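Simulated gripper jitters when the fingers are open – bad inertia or bad timestep?
Posted in Home Builds and Shared Workshops, 25th March

Gokska
I'm building a two-finger gripper for a bench arm and testing it in simulation before I cut any metal. The sim runs at 200 Hz with 2 substeps. With the fingers closed on something it is stable. With them fully open and nothing in the jaws, both fingers buzz at the end of travel and the joint log shows small velocity spikes in both directions.

The finger mass is 24 g each, taken from CAD. The palm housing is 521 g. Position control, no feedforward. I have tried lowering the gain and the buzz gets slower but doesn't stop. Wrist views with the jaws open:

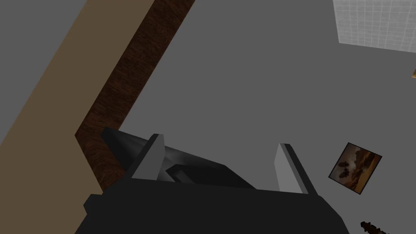
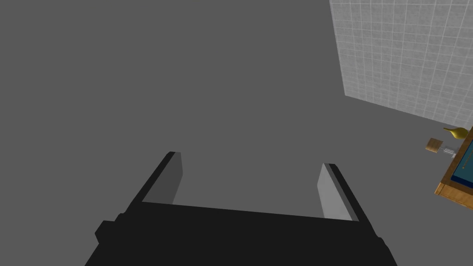
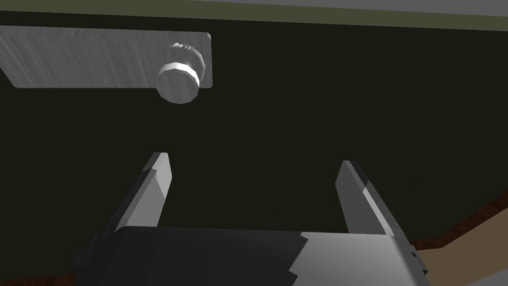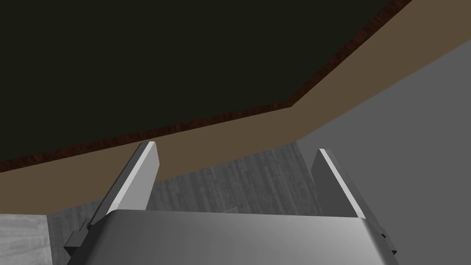 The plate and knob in the third are the first thing I want it to pull. The real parts get cut in June, so I would like to know whether this is a modeling fault or a warning about the hardware.

Aratent
Check where your open command sits relative to the joint limit. If the target is past the limit, even by a fraction of a millimeter, the position controller pushes into the stop and the solver pushes back on every step. Lowering the gain only softens the argument between them. Set the open target a little short of the limit and log again. If the spikes vanish, it's a modeling fault and your hardware is fine.

Also look at the finger inertia. CAD exports often come out in g·mm² and the simulator wants kg·m². The mass can be right and the tensor still wrong by a large factor. Add some joint damping while you're in there – zero is the default in a lot of importers.

Soomro
had the same thing, more substeps fixed it. try 8

Gokska
Open target was past the limit, by 0.4 mm. Moved it inside and the spikes are gone on the left finger. The right one still has a small one on the first step after reset. Inertia units were correct. I haven't tried more substeps yet.

Aratent
First step only is usually the reset pose. Write the joint position and the controller target together, then step.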